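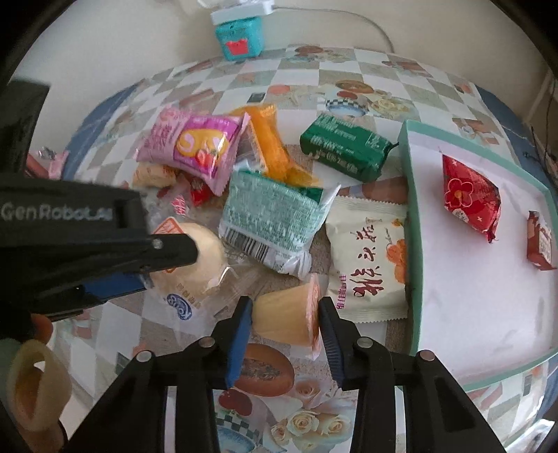
The first thing I asked Ese Onuoha was whether I'd ever be able to quit putting away my own groceries. She laughed at me for a good long while. "Put away, or sort?" she said, once she'd recovered. "Because you'd be surprised how different those are."

I didn't know they were different! I went to see her in April 2019 at Livgate, where she spends her working day teaching grippers to pick things up and put them down again, and I came with a list of questions that were all more or less the same question. When does the machine do the chores? I have two kids, a pantry that looks like a yard sale and a husband who thinks folding a chip bag counts as cleaning, so I had a personal interest.

Ese used to stock shelves overnight at a store called Effiong while she was in school, and she says that job taught her more about hands than any class did. "You grab a bag of chips one way and a can another way, and you never decide to. You're thinking about breakfast. Your fingers have already worked it out."

So what's hard for a gripper? I guessed glass. Wrong. "Glass is lovely, glass stays the same shape," she said. Her troublemakers are the cheap little things you'd toss in a lunchbox. Puffy packets, because the part you grab is mostly air. Candy with twisted ends. And jelly cups, which she talked about the way my mother talks about her old landlord.

"A jelly cup is narrow at one end and wide at the other, so if it's lying down and you squeeze the sides, it wants to scoot away from you. Squeeze it from base to lid and you've got a better hold, but now you're pushing on the lid. How hard can you push on a lid? You know. I know. The gripper has to be shown."

Shown how many times, I asked. She looked it up for me, which I appreciated. In their last round of snack sorting they kept 2,906 picks, using 126 different products, and she still wouldn't leave the result alone with a tray of party favors. "It would get through a lot of the tray," she said. "Then it would meet a wrapper it didn't like."

I wanted to know about the shop side too, so she put me on the phone with Welington Guimarães, who runs the packing room at Mendthorpe. They make up mixed snack boxes there, and for 8 months they've had a machine from Umow on one of the lines. I was expecting either a sales pitch or a horror story and got something in the middle.

"It's good at boxes," he told me. "Square things, same size, same spot. I don't have a person on that anymore, and the person who was on it is happier, believe me." And the mixed stuff? "Oh no. No, no. That's people. I have nine people and they're fast, and they talk the whole time they're doing it." He tried giving the machine soft cakes in clear wrappers for an afternoon in the first month. He didn't want to say much about the cakes.

Does he think it'll take over the mixed boxes someday? He figures yes, some of them, the ones that sell the most and never change. The holiday boxes he'd keep with people because the contents get swapped out so often (he'd already changed the May one twice when we talked).

Back with Ese, I asked about homes again, because I'm stubborn. She says a kitchen is worse than a packing room in pretty much every way. Things get left on their sides. Packets lean on other packets. There's a busy tablecloth with pictures of fruit on it, and a camera has to figure out which tomato is for picking up. "And then you move the table," she said. "People love to move the table."

She doesn't own so much as a robot vacuum, by the way. She has a dishwasher, and she thinks it's the best household robot anyone has built, and she got a little heated defending that when I said it didn't count. It doesn't have arms! She says arms are overrated.

I asked what she'd hand over first if she could pick any chore in her own place. I was sure she'd say laundry. She said unpacking the grocery bags, just getting everything out onto the counter, and she'd happily do the sorting herself.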